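Section 4. Setting Up the PC Assembly Station
Mirnwood Student Robotics Program, Station Guide
Revision 2021-01-17

This section applies to teams preparing for the February round of the Bonar Challenge. The station must be set up by two team members and checked by an instructor before arm power is turned on.

4.1 Placing the computer case

1. Confirm that the arm is parked and the emergency stop is pressed.
2. Remove the side cover and lay the case on its side on the aluminum table, with the power supply toward the operator.
3. Place the parts fixture to the left of the case.
4. Load the hard drive upright at the top of the fixture, the CPU below it, and the memory module in the lowest slot. 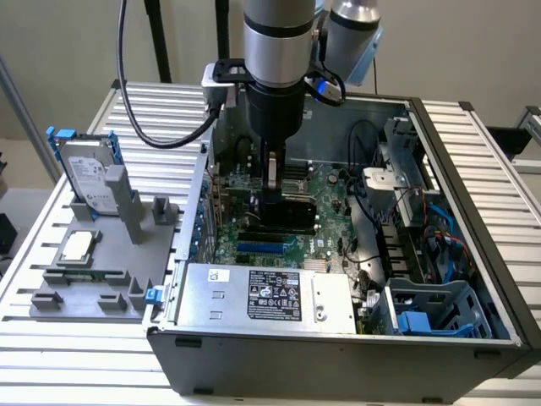
Figure 4-1. Gripper lowered into the open case, with the loaded parts fixture at left.

NOTE: The case must not be moved after its position has been saved. If it is moved, repeat Section 4.1 in full.

CAUTION: Handle the CPU by its edges only. Damaged parts are charged to the team's Ullow supply account.

4.2 Checking the approach

1. Release the emergency stop and select Teach mode on the Dalsgaard controller.
2. Set the speed limit to 35 mm/s. Teams may not raise this value during the check.
3. Lower the gripper toward the motherboard in short moves. Stop if a finger comes near a cable or the drive bracket.
4. Save the position as program 599 and enter it in the team logbook.
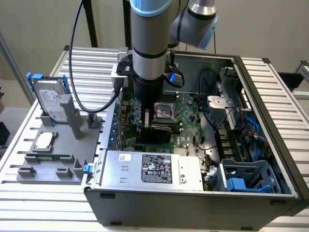
Figure 4-2. Gripper over the motherboard. The CPU socket is to the right of the fingers.

CAUTION: Keep hands out of the case whenever the arm is powered. A second student shall remain at the emergency stop throughout the check.

NOTE: Each team is allowed up to 2 repeat checks per session. Further checks require instructor approval.

Continue to Section 5, Memory Module Installation.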